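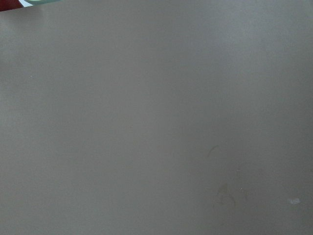
The top of our Palteo work table has a dull film that won't come off with normal wiping. The table is the 155 cm one in gray, bought from Trolwood under order 1353. After cleaning, it looks fine from straight above, and then a bit of light crosses it and the finish goes uneven. There is a wide, slightly brighter band from the upper right down toward the lower middle, and the gray is darker and warmer along the bottom. My question is about the finish. Is this a worn coating, or something sitting on top of it that I can get off?

Ticket: 3008
Opened: 2/5/23
Product: Palteo work table, gray top
Category: Surface / finish
Priority: Normal
Status at opening: New

What I see
The film has no clear edge. It comes and goes depending on where I stand. With the overhead light off and only the window, I mostly can't find it. With the overhead light on, I see it right away from the chair side.

What I feel
Slight drag under a dry fingertip in the middle of the table. Less near the back. The underside of the top, where it has never been cleaned, has no drag at all.

When it started
I can't give a day. The table came in September and was good for the first couple of months. I noticed the drag before I noticed the look.

What I have tried so far
1. Damp cloth, plain water. Looks clean while wet, film back when dry.
2. Dry microfiber cloth, rubbing in circles. Moves the marks around. Circles then visible for a day.
3. Glass cleaner, one time. Worse. Streaks the full length of the table.
4. Damp cloth again, then paper towel. Same as number 1.

I have not used anything rough on it and would like to keep it that way. No scratches that I know of. The care sheet that came in the box says "mild cleaner" and nothing else.

Use of the table
Sorting, packing, folding, some paperwork. Sometimes lunch. Nothing hot goes directly on it. Tape gets stuck to it and pulled off again fairly often, mostly at the right end.

Requester update, same evening
Forgot to list this. Between the first cleanings and now I was using Ultotine spray on the top every week. It was left over from the old table, which was wood. I stopped when the bottle ran out, a few weeks back. The label says it leaves a protective layer. I don't know if that matters on this kind of top.

Also checked whether the top is dished or lifting anywhere. Put a metal ruler on edge in several spots and looked for a gap. None found. Edges are tight.
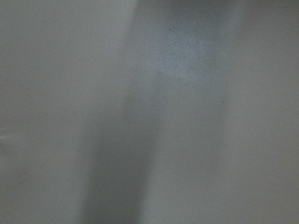

Trolwood support wrote back that the Ultotine was the first thing to rule out, and that no claim on the finish would be opened until the old spray had been fully removed. The reply went on to say that wood sprays build up on a closed top and that plain water will not lift them. They asked for a test on one small area before the whole table was done, and sent these steps:

Clear the area and dust it with a dry cloth.
Mix a small squirt of clear dish soap into a bowl of warm water.
Wet a soft cloth, wring it out well, and wipe a patch the size of a dinner plate.
Leave it damp for two minutes. Do not let it dry.
Wipe again with the same cloth.
Rinse with a second cloth and clean water. Change the water and rinse again.
Dry with a towel, then wait an hour before judging it.

They also asked for no vinegar, no scouring pads, no melamine sponge and no more glass cleaner. If the patch still dragged, they would pass the ticket to Hauksdóttir, who handle finish claims for the Palteo tables.

Status changed: New to Waiting on requester

Requester, test patch
Did the patch at the right end, front side. The first cloth came up gray and a little slick. After the second rinse the water was still cloudy, so I rinsed a third time. Waited the hour.

Drag is gone in the patch. With the overhead light on, I can find the border of it from the chair. Inside the border the top is flatter and a bit lighter. Outside it still has the film.

One problem: tape residue. The soap did nothing to it. There is a strip the width of packing tape that catches dust. What is safe for that?

Trolwood support, reply
For tape residue, put a few drops of cooking oil on a cloth and hold it on the strip for five minutes. Rub with the cloth only. Then do the soap and rinse steps again over the same spot so the oil doesn't stay behind. If it needs more than that, use a plastic scraper held flat. Test first.

You can go ahead with the rest of the top. Work in sections and change the rinse water for each one.

Requester, full top
Done, in sections from right to left. Took most of an afternoon including waiting. Notes for anyone with the same table:

The rinse matters more than the wash. The one section where I skipped the second rinse dried streaky and had to be done over.

Two towels are not enough. I ended up using old T-shirts.

The middle needed the whole thing twice. That is where I sprayed the most.

Oil worked on the tape strip. Second try, not first.

Result: no drag anywhere I can find. There is still some difference in tone when the light comes in low, and I can't tell whether that is the top or just the light in this room. It doesn't change when I wipe, and it feels the same all over, so I'm leaving it.

Trolwood support, reply
Some change in tone with the angle of the light is normal for this finish. If it stays smooth to the touch, there is nothing further to remove. For weekly care use a damp cloth, then a dry one. Soap only when needed. The finish is covered for 12 months from delivery, and this ticket can be reopened in that time under the same number.

Claim to Hauksdóttir: not opened
Cause recorded: cleaner buildup (Ultotine)
Parts sent: none
Status changed: Waiting on requester to Resolved

Requester, last note
OK to close. Please add to the care sheet that wood spray shouldn't go on this top.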